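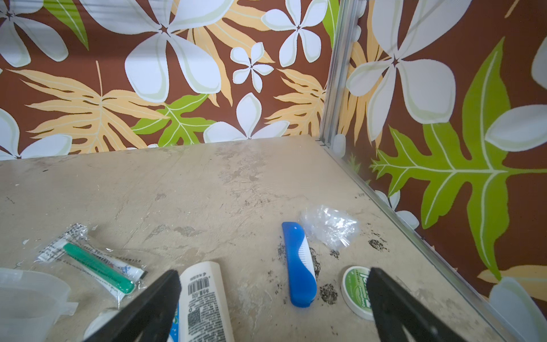

The Guest Kit

My aunt's guesthouse, the Saludo, has 15 rooms, and in every room there must be a toothbrush, a toothpaste, a comb and a cup. For 10 years I put them there. In February my aunt signed a paper with a company named Limier, and Limier brought us the arms.

"They will do the small things," said my aunt. "You will do the big things."

I did not ask which things are big. I sat on a stool and watched them learn.

The first morning was for the comb. A comb is flat, and to lift a flat thing you need a fingernail. The arm had no fingernail. It closed on air, opened, and closed again, very politely. I wanted to push the comb a little to help it, but the contract said I must not touch.

"How many times does it try?" I asked my aunt.

"Until 1000," she said. "Then they send a new program."

I made soup. When I came back, it was still trying.

After the soup came the food container. My aunt keeps such containers for the guests who leave early, and the bag must come out before the container can be used again. My grandmother could do this with one hand while she scolded me. The arms needed both of themselves, and they did not scold. One black finger held the thin plastic at the mouth so softly that I stopped breathing.

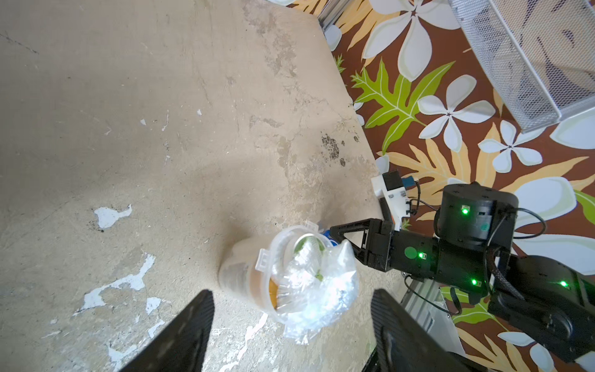 The Evening

At 6 my aunt came down with the keys.

"So?" she asked. "Can they do the rooms?"

I thought about the bag, and about the stairs, which nobody had mentioned to Limier.

"Not tomorrow," I said.

She looked pleased and disappointed together. I took a comb from the drawer and slid it under my nail, slowly, in case somebody was learning. Then I carried the kits upstairs.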